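Incidencia: el portal de solicitudes no deja enviar candidaturas (convocatoria Experto/a en Comunicación)

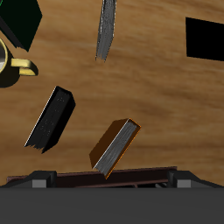 Última modificación de la página: jueves 31 de marzo, por Sem Hendriks

Estado: resuelta a medias, ver final
Prioridad: alta
Sistema: Omance (formulario de candidaturas) + Flenik (correo automático)
Abre: Sem Hendriks, programas
Lleva: Miłosz Jabłońska, soporte

Resumen rápido

Los candidatos rellenan el formulario, suben CV y carta, pulsan Enviar y vuelven a la primera pantalla. Sin error. Sin correo de confirmación. En unos casos la candidatura entra en la base y en otros no. El plazo de la convocatoria cierra el viernes a las 18:00, así que corre prisa.

Afecta a la consultoría de comunicación del proyecto de participación juvenil. La convocatoria de formadores locales usa el mismo formulario y en principio va bien, aunque ahí casi nadie ha escrito todavía.

Registro

09:10 — Sem
Tres correos de candidatos en el buzón general, los tres lo mismo: "he enviado y no me llega nada". Uno adjunta todo por correo por si acaso. Lo guardo pero no sé si vale, las bases dicen solo por el portal.

09:25 — Miłosz
Visto. Necesito navegador, hora aproximada y tamaño de los adjuntos. Los nombres no me los mandéis por aquí, el tique lo lee media oficina.

09:40 — Sem
Dos con Chrome, una con Safari en el móvil. Tamaños ni idea, les he preguntado. La del móvil dice que la carta era un escaneado.

09:55 — Miłosz
Pruebo yo con un CV de una página y carta en texto. Entra bien. Confirmación a los dos minutos. O sea que el formulario no está caido del todo.

10:20 — Miłosz
Segunda prueba, carta escaneada grande. Vuelve a la pantalla uno sin decir nada. Reproducido. En el registro del servidor sale petición rechazada por tamaño. El límite está en 2,000 KB por envío, sumando todos los archivos, y el texto de la convocatoria dice "hasta 5 MB por documento". Alguien cambió una cosa y no la otra.

10:32 — Sem
El texto lo copiamos de la de octubre. Entonces funcionaba con 5 MB, estoy segura casi al cien por cien.

10:41 — Miłosz
En octubre el formulario estaba en el servidor viejo. Al pasar a Omance quedó el valor de fábrica. No lo vio nadie porque las convocatorias de después pedían solo CV.

10:50 — Miłosz
Subo el límite. Hay que tocarlo en dos sitios, el panel de Omance y el proxy de delante. El panel lo puedo cambiar yo. El proxy lo lleva Jakubowski (proveedor), les abro petición.

11:15 — Miłosz
Panel cambiado. Proxy pendiente. De momento sigue fallando igual, no avisar todavia a los candidatos.

11:30 — Sem
Otra cosa, no sé si es lo mismo. Una candidata dice que su CV pesa poquísimo y que tampoco le llegó confirmación. Miro en la lista y su candidatura SÍ está. Completa, con los dos adjuntos.

11:48 — Miłosz
Eso es otro problema. Si está en la lista, el envío fue bien y lo que falla es el correo. Miro Flenik.

12:05 — Miłosz
Flenik tiene una cola de 932 mensajes parados. No son todos nuestros, ahí está metido también el boletín. El boletín salió esta mañana y se comió el cupo de 600 por hora. Las confirmaciones van detrás, en orden de llegada.

12:10 — Sem
¿Se puede parar el boletín?

12:14 — Miłosz
Se puede pausar. Lo que ya salió, salió. Necesito el visto bueno de comunicación.

12:16 — Sem
Lo doy yo, están todos en el taller hasta las cuatro. Si protestan que me escriban a mí.

12:20 — Miłosz
Boletín en pausa. La cola de confirmaciones empieza a moverse.

13:05 — Miłosz
Confirmaciones al día. Quedan 11 devueltas, direcciones mal escritas por lo que veo (gmial y cosas así). Te paso la lista aparte, habrá que contactarles por teléfono si lo pusieron.

13:30 — Sem
Recibida. De esas, la mayoría tiene teléfono. Llamo yo esta tarde.

14:10 — Miłosz
Respuesta de Jakubowski: cambian el proxy pero dentro de su ventana de mantenimiento, mañana a primera hora. Les digo que no, que hay plazo. Me piden que lo justifique por escrito. Escrito.

14:50 — Miłosz
Aceptado como urgente. Lo hacen a las 15:30, corte de unos minutos.

15:30 — Miłosz
Corte. Portal fuera.

15:38 — Miłosz
Portal arriba. Prueba con carta escaneada grande: entra. Prueba desde el móvil: entra. Prueba con tres adjuntos: entra. Prueba pasándome aposta del límite nuevo: vuelve a la pantalla uno y sin mensaje. Esto último sigue mal, debería decir algo.

15:45 — Sem
¿Puedo avisar ya?

15:46 — Miłosz
Sí. Que borren la caché o abran ventana privada. A uno de mis equipos le seguía saliendo el formulario de antes.

16:20 — Sem
Avisados los que escribieron. Aviso puesto tambien en la página de la convocatoria. ¿Tenemos forma de saber quién lo intentó y no pudo, y no nos escribió?

16:35 — Miłosz
Parcialmente. El proxy guarda el rechazo pero no el contenido, solo hora e IP. El nombre y el correo se piden en la pantalla uno y Omance guarda el borrador si se pulsó Siguiente. Cruzo borradores sin cerrar con rechazos. No va a ser exacto.

17:10 — Miłosz
Cruzado. Lista en la carpeta de la convocatoria, pestaña "dudosos". Algunos serán gente que se lo pensó mejor, no todos son fallo nuestro.

17:25 — Sem
Les escribo a todos con el mismo texto. Mejor que reciban un correo de más.

17:40 — Sem
Consultado con dirección lo del plazo. Se amplía hasta el lunes a las 18:00 para todo el mundo, no solo para los afectados. Las candidaturas que llegaron por correo hay que subirlas al portal igual, se les pide que repitan el envío. Si alguien no puede, que lo diga y lo cargamos a mano, dejando nota en el expediente.

17:52 — Miłosz
Cambio la fecha de cierre en Omance. Ojo, también está escrita a mano en el PDF de los términos de referencia. Eso es tuyo.

18:05 — Sem
PDF cambiado. Versión inglesa también. La traducción local la tiene Cunell, les he pedido que la actualicen, no contestan hoy.

Causa

Son dos, mezcladas.
Uno, límite de tamaño sin ajustar tras la migración, distinto del que anunciaba la convocatoria.
Dos, boletín y confirmaciones comparten cupo de envío en Flenik.

Solución provisional para candidatos (texto que se puede copiar y pegar)

Si intentó presentar su candidatura y volvió a la primera pantalla, su envío no quedó registrado. El problema está corregido. Por favor abra el formulario en una ventana privada y envíe de nuevo sus documentos. Si no recibe la confirmación en una hora, revise la carpeta de correo no deseado y después escríbanos indicando su nombre completo y el título de la convocatoria. No hace falta que vuelva a enviar si ya tiene la confirmación. El nuevo plazo termina el lunes a las 18:00.

Pendiente

Mensaje de error visible cuando se supera el límite. Miłosz, pedido al fabricante, sin fecha.
Separar el boletín del correo automático, otro remitente u otro cupo. Miłosz + comunicación.
Reanudar el boletín, por la noche mejor. Comunicación.
Validación del campo de correo, que se escriba dos veces. Miłosz.
Traducción local con el plazo nuevo. Cunell, insistir.
Revisar la plantilla de convocatoria, quitar el "5 MB" escrito a fuego y poner lo que diga el panel. Sem.
Llamadas a los devueltos: hechas casi todas, faltan dos que no cogen.

Nota de Sem: el tique no se cierra hasta que pase el lunes. Si entra otra queja parecida, añadirla aquí debajo y no abrir uno nuevo, que luego no hay quien los junte.

Nota de Miłosz: la convocatoria de formadores tiene ya el límite nuevo, es el mismo formulario. No hay que hacer nada ahí salvo corregir el texto.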